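### 3.2 Folding knitwear on a bed

Beds were the most common folding surface in the households we visited, used in 73 of the 255 sessions. People with a table free still often carried their knitwear to the bedroom. Figure 4 is from the Turwood homes and concerns a red knit handled over a plaid bedspread.
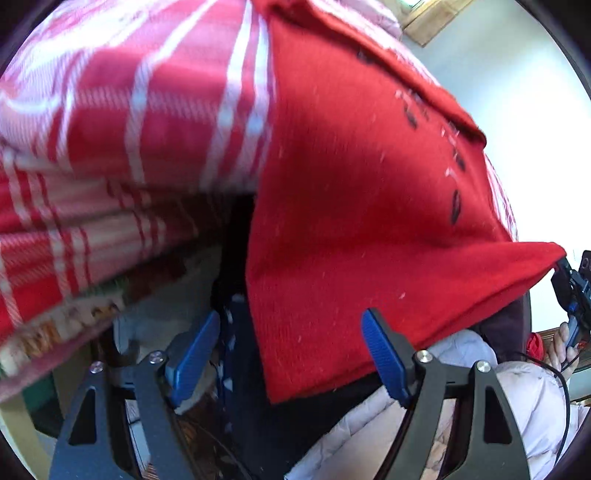
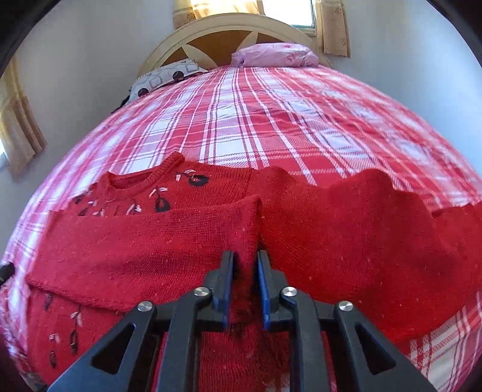
**Figure 4.** Red knitwear and plaid bedding, Turwood. First: knit fabric hanging, with the plaid to the left. Second: sweater spread on the bed, one sleeve folded across the front.

We coded each session with the Parer scheme, which treats the sleeve fold as a separate step from the body fold. In 32 of the bed sessions a sleeve was folded across the front before the sides were brought in. The rest turned the garment face down first, as Grube recommends for heavy knits.

Embroidered fronts were a special case. A sleeve laid across the chest covers part of the stitching, and seven people told us they avoid this – they worry about snags. Lint was noted but not scored.

Color also mattered for coding. Red on a red and white check made garment edges harder to mark, and the two Drimance coders disagreed on sleeve position more often here than on plain covers. We kept these sessions in the main analysis and report them separately in Section 4.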